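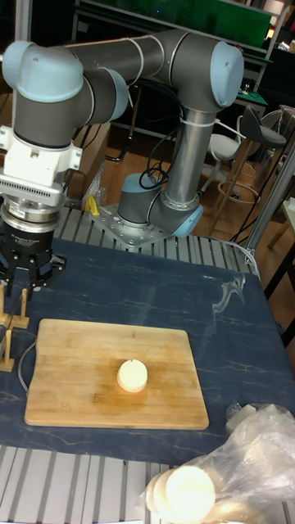

Posted by Khairul Sopacua, Wednesday, 4:14 pm
14 replies

Hi all, hoping for some wisdom on bamboo cutting boards. I've had mine since we moved to Ruduscombe and it has served me very well, but the surface has gone dull and a bit furry, and my mum (who has opinions) tells me I should have been oiling it every month. I've never oiled it once! Is it too late to start, and what do people use? I've got olive oil and canola in the cupboard and would love not to buy a special bottle if I can help it.

2 likes

grenura_gran
Welcome Khairul! Please don't use the olive oil, love. I did that for years at our old place in Grenura and the whole pantry ended up smelling like old crayons. Food grade mineral oil from the chemist is what you want. Warm the bottle in a mug of hot water, wipe it on with an old tea towel, leave it overnight, and do it again the next day if it still looks thirsty.

9 likes

Chin80
I'll disagree a little, with affection. Bamboo is a grass and it's pretty dense, so it doesn't drink up oil the way my maple one does. I do mine twice a year and it's fine. What matters far more is drying it standing up so the air gets to both sides. Mine warped from lying flat on a wet bench, and no amount of oil was going to fix that.

6 likes

grenura_gran
Twice a year! Well, each to their own, but I'm on my second board in 4 decades of cooking, so I'll stick with monthly.

nedero_neil
For the furry bit, a light sand first. I go over mine with 80 grit if it's really rough and then something much finer, always along the grain, and wipe off every bit of dust before any oil goes near it.

3 likes

Chin80
80 is pretty savage on bamboo, Neil, you'll leave scratches you can feel. I'd start finer and be patient with it.

nedero_neil
Fair call, mine was in a dreadful state after a camping trip, so maybe don't copy me.

Khairul Sopacua
Thank you, all of you, this is so kind. I'll pick up some mineral oil on my way home and give it a gentle sand on the weekend. Gran, does the beetroot stain ever come out, or do I just learn to live with it?

grenura_gran
Half a lemon and some coarse salt, dear, and rub it in circles. Rinse it quickly and stand it up to dry (Chin is right about that part).

Shares: 4 | Views: 1000

Related threads
Best colour of tea towel for hiding curry
Wooden spoons: dishwasher or never?
Sharpening a bread knife at home
Beeswax on a rolling pin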